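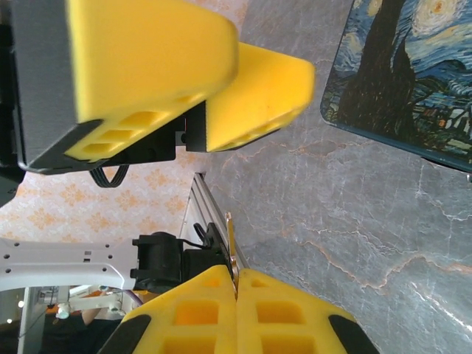 Oberholzer Library, Department of Manuscripts and Photographs

3.2 The Murudberg albums

The second group of sources is the set of albums compiled by Elfriede Plattner during her years as a surveyor's clerk at Murudberg. The albums hold 2,728 prints in 15 volumes, of which 2 have lost their original bindings. Plattner captioned most prints in pencil, in German, and gave place names as she heard them. Spellings therefore differ from one volume to the next, and we have kept her form in quotations.

Her letters to the Lirkbridge office are a useful check on the captions. Where a letter and a caption disagree on a date, we follow the letter, as the captions were written up later from memory. The letters for May of the final year are missing from the file.

Canan Değirmenci read a sample of 100 captions against the Cakent parish maps. Her readings are used in Section 4, where the river crossings are discussed. Captions that name only a family or a house were left out of the sample.

Figure 1. Two padded yellow gripper fingers, with rectangular pockets on their undersides.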